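Visit to the Tritis tray return, Stoston

We got to the Stoston site in the middle of the morning, after a slow drive from Ketport. Tritis runs the canteen for two office buildings there, and we had asked to see the tray return, where they have been trying out robot arms since May.

The canteen has 164 seats. Until the spring, everything that came back was sorted by hand in the back kitchen, by two people on each shift. They still start at the same time and the hours have not been cut, but one of them now spends lunch on the serving side. The other looks after the arms, wipes down between runs and takes over anything the arms leave.

The arms work as a pair from a rail at the table edge, clearing dishes from trays. Staff told us a run is 100 trays, after which the table is cleaned and the grippers are checked. Cutlery is still taken off by hand first -- they tried leaving it on and went back to the old way within a week.

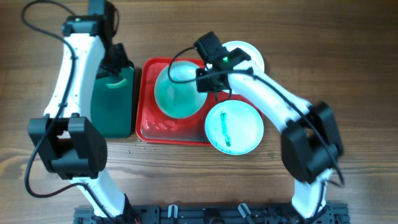

Miyazaki said the bending had gone but the standing had not, and that watching a machine for an hour was more tiring than stacking bowls. The rota was changed so that the minding job swaps halfway through lunch. Several people in our group wrote that down.

There was some talk over coffee about pay. Minding the arms counts as the same grade as sorting by hand, though it came with two days of training. The site manager said this was being looked at and did not give a date.

We also saw the dishwasher room and the dry store, both much as you would find anywhere. Parking is at the rear, and visitors need to sign in at the front desk first.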